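I finished the second draft of my short script on Thursday and I want to share what I learned. It is my first script in English, so please be patient with me. Small thread.

The film is called Junia. Sixteen pages, one apartment, two people. A woman comes back to sell the place of her mother and finds that the tenant did not leave.

In the first draft everybody explained everything. The tenant told his whole life on page 2. A reader at the Whitcombe workshop wrote only one word next to it: "why?" I was a little hurt, then I cut the speech.

What I do now: I write the long speech anyway, in a separate file. Then I take one line from it and put this line in the script. The rest I keep for myself. It helps me to know what the person is not saying.

Second problem was the scene headings. I wrote INT. APARTMENT for every scene, and my reader did not know if we are in the kitchen or the hall. Now each room has its own heading, always with the same words.

The kitchen has the most pages. I rewrote the big argument there four times, and in the last version they only talk about who pays for the water. I think it is the best scene.

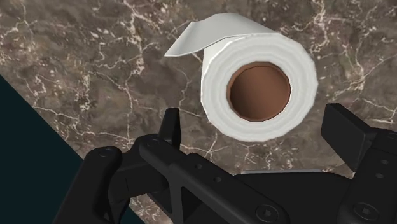 Kitchen counter, brown marble with white veins.

About dialogue in a second language. I read it aloud, slowly, then fast. If my tongue stops at a word, the actor's tongue will maybe stop also. I changed "nevertheless" to "still" in every place, and the woman became younger by ten years.

Some people told me to write in my own language first and translate. I tried with an older script, Zidine. The jokes died and the sentences became too long — I could hear the dictionary in them. So now I go directly in English and I accept to be slow.

The ending is still not good. She has the keys in her hand, he is on the stairs, and I don't know who speaks first. In one version nobody speaks, but then it looks like I was tired.

For the format I use Aller, a simple program, and it makes the margins for me. Before this I did them by hand with the space bar. Please don't do this.

Next draft in August. If you write in a language you were not born in, tell me how you do the swearing. Mine sounds like a school book.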